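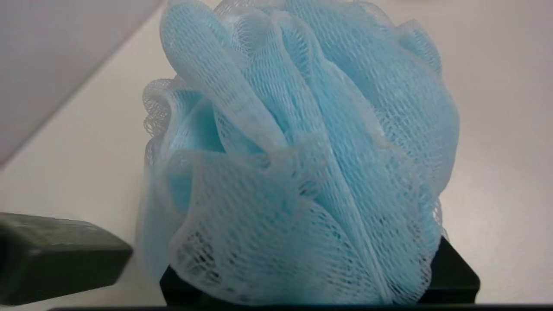
Why did the gripper keep its hold on the item after the stop was pressed?
The fingers are spring-closed, and the stop circuit removes power from the motor that opens them. Once power is gone, the grip stays at whatever force it had, and the only way to free the item is the manual release on the wrist.

Handling Laboratory, Tridthorpe
Notebook entry, October 9, 2022
Entered by: Elsa Torvik
Subject: Snagged finger during soft-goods trials, Gerano cell

1. Event

The trial set was netting and other open-weave goods, beginning with the blue bath pouf. Run 13 was a standard pick and lift. The approach and the close were normal. On release, the fingers opened to the commanded width, but a loop of the mesh had passed behind the left fingertip and stayed there. The arm began its retreat with the pouf still attached and pulled it toward the side wall of the cell.

The operator pressed the stop. The arm halted as intended. The fingers closed again under spring force, as they are built to do, and trapped more of the netting. The operator then reached in to pull the pouf free by hand. This should not have been done before the manual release was turned. There was no injury. The event is recorded as a near miss.

2. Findings

The left fingertip pad had lifted at its rear corner, leaving a gap wide enough to admit a thread. The pad on the right finger was sound. Both were fitted from the same Prakent batch, and the adhesive on the left one came away cleanly.

The release check did not report a fault. It compares finger width with the commanded value and nothing else, so a loop hanging from an open finger passes as a good release. The wrist force reading rose to 19 N during the retreat. The limit for that move was set at 20 N, a value carried over from the rigid-parts program — it was never reviewed for light goods.

Frimpong asked whether the retreat speed played a part. I repeated the move at half speed with the old pad in place and obtained the same snag, so speed is not considered the cause.

3. Actions taken

Left and right pads replaced. Rear corners are now rounded and sealed.
Force limit on retreat lowered to 2 N for all netting and loose fabric.
Wrist camera view to be checked by the operator after each release until an automatic check is available.
Cell card amended: after any stop, turn the manual release first, then remove the item. Hands are to stay outside the guard until the release has been turned.

4. Open items

The new force limit may give false stops with heavier goods, and the wet-cloth set has not been tried with it. The pad inspection interval is still blank on the maintenance sheet. Frimpong has the removed pad and will section it. The pouf itself has a few pulled threads and is to stay in the trial set, with the damage noted on its tag.

Netting trials remain on hold pending signature of the amended card.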